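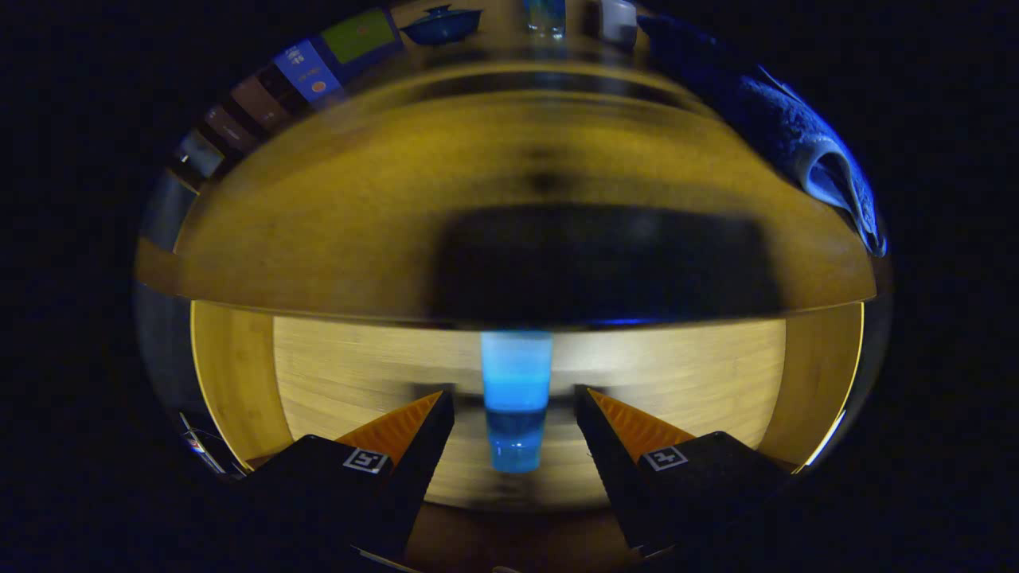 November 25, 2020

The blue cup and other kitchen business

Well, the blue cup is back in service! I found it at the bottom of the box marked Waststead, under a pile of dish towels I had given up on, and it has been out on the table ever since. I'd forgotten how pretty it is when the light gets into it. The top half goes almost to nothing, this pale icy color, and then the bottom stays properly blue. It's only plastic. I have real glasses, a whole shelf of them, and I keep reaching for this one.

I think it came from the old apartment on Melis Street, or maybe it was already in the cupboard when I moved in there, which would make it older than I thought. There used to be a green one and a sort of orange one too. The green one went on a picnic and stayed there. No idea about the orange. I should ask Heriberto, he remembers dishes the way other people remember birthdays.

Speaking of Heriberto Ospina, he called while I was up to my elbows in newspaper and wanted to know if I was done unpacking yet. Ha. I told him I had 7 boxes left and he went quiet and then said "kitchen boxes?" and I said yes, kitchen boxes, and he laughed so hard he had to put the phone down. He thinks I own too much stuff for one person. He's right, but two of those casserole dishes were my mother's and I am not having that conversation again.

So the plan for today was cupboards. I wiped all the shelves first (they were worse than they looked, there was a sticky ring on the top one that took three goes with the sponge) and then I put the plates in on the left of the sink, changed my mind, moved them to the right, had a cup of tea, and moved them back. Mugs are by the kettle. Baking things are up high because let's be serious, how often. I still have the big pot sitting on the floor by the door with nowhere to live.

The table was the nice part of the day. I cleared it off and gave it a good rub down and it came up lovely, all that pale honey color and the grain running through it. I had been thinking of getting a tablecloth and now I don't want one. Maybe placemats. Mernel had some plain cotton ones in the window but I didn't go in, I was carrying onions.

Supper was soup from the freezer and the heel of the bread. Pie tomorrow, if I can find the pie dish, and if I can't then it's going in the square pan and everybody (me) will live with it. I need butter, cinnamon, more trash bags, and shelf liner if they have the kind that doesn't curl up at the corners.

Oh, and the new water pitcher, the Lusum one, came with a leaflet 11 pages long. For a pitcher! I read two pages standing up and then used it as a coaster.

I'd like all the boxes flattened and out of the hallway before December. I keep walking into the one with the baking sheets in it, and I've got a bruise on my shin the shape of nothing in particular. Going to bed with the window open a crack. I left the cup out on the table so I don't have to hunt for it in the morning.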